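Nirnar bench notebook
March, started 10 in the morning

Folding trial with the two arms, continued from the last page. Tracey Nuttall had the Aranda key, so I could set up before the others came and keep the white table for the whole morning.

Changes before starting: I put new blue covering on the fingers and left the small dark tips free. With the tips covered, the cloth slid out on almost every lift last time. I also lowered the closing speed in the Ekon script and put the force limit at 500 in the config. This is the raw number of the driver and I still don't know what unit it is. Tracey thinks it is motor current. Please don't write "grams" next to it again.

The cloth of the day is the mint green one. It is soft and it wrinkles easily, which makes it a harder test than the flat cotton squares we used in February.
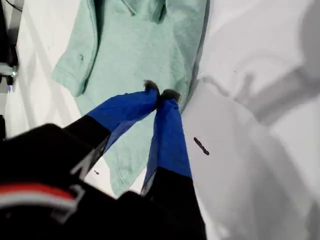 I drive the arms by hand first and record the path, then I let the script repeat it. By hand it goes quite well when I come down slowly and close only when I feel the table. The script has no such feeling. It goes to the recorded height and closes there, and if the cloth has moved a little in between, the height is wrong.

Recorded path no. 28 is the best until now. I keep it under the name dridimar_28, in the same folder as the Dridimar calibration files. The older paths can be deleted after Tracey has looked at them.

Problem with the light: the lamp over the table is strong and the white surface becomes very bright in the camera. The edge of a pale cloth is then difficult to find. I turned the lamp towards the wall and the edge detection became more steady, but the shadows of the arms are still sometimes taken for cloth. To be solved in software, I think.
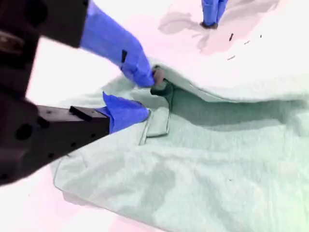 Why not lift the cloth from the middle, where there is more to take?
Lifting from the middle is easier, but then the corners hang anywhere and the second arm has to search for them. From the edge we know at least one side.

Pinching at the edge needs the lower finger to stay almost flat on the table. I changed the wrist angle by 3 degrees and repeated the approach. The motion looks calmer now, but I have to check that the housing does not touch the table when the arm reaches far out.

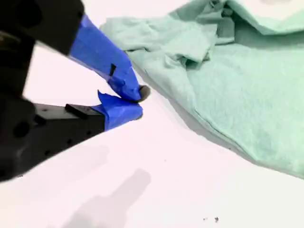 To do next time

Cut the covering shorter at the ends, so it does not bunch.
Wipe the table before calibration.
Measure the finger gap with the feeler gauge and write it here, also when it is the same as before.
Ask Tracey for the second power supply.
Repeat dridimar_28 with the lamp in the new position.

Stopped at lunch. Both arms parked, main switch off, key back on the hook.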